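The Small Parts Budget

How one packing company planned its first robot purchase, and where the money went

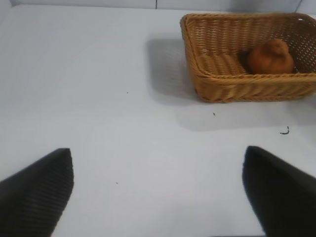
Farquharson packs baked goods and produce for small grocers, and when the company decided to buy a robot arm, the arm itself was the easy part of the budget. The quotes that came back were close to one another. The hard part was everything attached to the end of it and everything it would have to reach into. A woven basket with a thick rim and a single round brown item toward its far right end is an awkward target for two wide-set fingers, and the supplier's standard price list had no line for it.

Shireen Botha, who runs purchasing, wrote the first version of the plan in June. It had one page for the arm and half a page for the rest. By the third version the proportions had reversed. Fingers, spare fingers, a wrist camera, mounting plates, cable guides and a light each got a row, and each row got a replacement date.

"I'd been treating the gripper as an accessory," Botha said. "It's the part that touches the product, so it's the part we'll keep buying."

A set of ribbed finger pads from Bonden was quoted at $259. The plan allows for eight sets in the first year. Efraín Palomino, the production engineer, asked for that number after a trial at the Prastholm test shop, where he watched an earlier set lose its edge on rough packaging.

The work surface got its own discussion. Palomino wanted a plain white table and white panels behind it so the camera would have less to sort out. That cost $755, less than the software option it replaced. He also asked for cleaning time to be written into the shift plan — crumbs and bits of thread show up on white, and someone has to wipe them off.

Baskets were the last item settled. Jhosep Rengifo, who manages the packing floor, did not want to give them up, as customers return them and the grocers like how they look on a shelf. Ladulel offered molded trays that would have made the robot's job simpler. The company priced both and kept the baskets, with $2,000 set aside for extra trial days.

Botha's advice to other small buyers is to bring their own containers to the demonstration and to ask for prices on wear parts in writing before discussing the arm. The order is due to be signed once the trial days are booked.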